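Subject: Re: [homefold] Folding knit tops for sending, and what to do with the tags
Date: Saturday, September 19, 2026

Hello all,

On the homefold list a member from the Vudik group wrote:

> I have 30 soft tops to pack for the Findska stall and my folding is
> not equal. Some are wide, some are narrow, and the stack falls to
> one side. Do you fold on a table or on the floor? And do you put the
> plastic on before the fold or after it? I would also like to know
> if people take off the tags. Last time I cut them and the shop in
> Lungu was not happy with me.

Thank you for this question, I had the same trouble in my first season. I am not a professional, so please take what is useful for you and leave the rest. My answers are under your points.

1. The place

I started on the sofa, and I do not recommend it. The covers on my sofa are smooth and they move together with the clothes, so every fold was pulled a little to the left or to the right. Now I use a flat, padded place in front of the sofa for the small pieces. I hold the edge with both hands, pinch it, and make a narrow band first. After that the band is laid down and pressed with the palm. Do not stretch it, a knit will come back to its old size when you let it go and then the fold is open again.
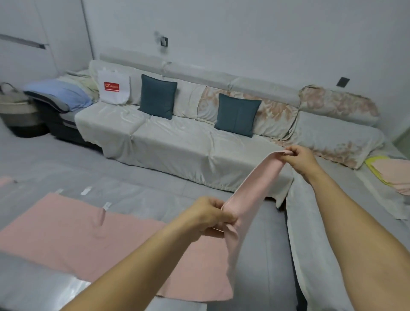
2. The plastic

I put the bag under the garment before I fold. My floor is tile and it is clean, but a pale color takes every hair and every bit of dust. The bag does not need to be smooth. For the long tops I always go down to the floor, there is simply more room for the arms.

If the top has a printed part in the middle, like the ones with hearts, I keep this part flat and outside, and I work only with the plain part at the end. One hand stays flat on the fabric, the other takes the fold and brings it in. 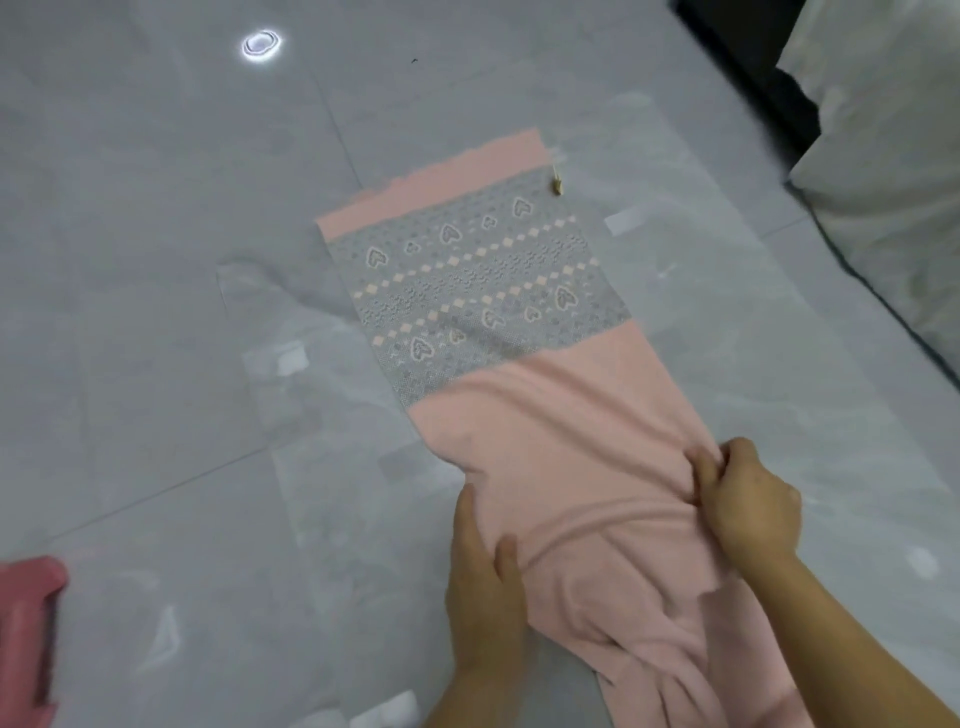 The mistake I made for a long time was to hurry with the last fold. When the plain part is gathered, it makes a thick roll, and the whole packet becomes round on one side. Please open it again and spread it with the fingers, it takes a moment only. I think this is also why your stack is falling.

3. The tags

I leave them on. Flumari asks for this in their packing sheet (page 11, if you still have the old one), and I suppose the shop in Lungu has the same wish. If a tag is long, I turn it to the inside - but not on the printed side, there it can leave a mark.

One question from me to the list. My bags are some 2 cm too short for the biggest size. Does anybody know where to buy longer ones in a small quantity? The only offer I found was a box of 192, and I have no place to keep it.

With kind regards from a beginner who is still learning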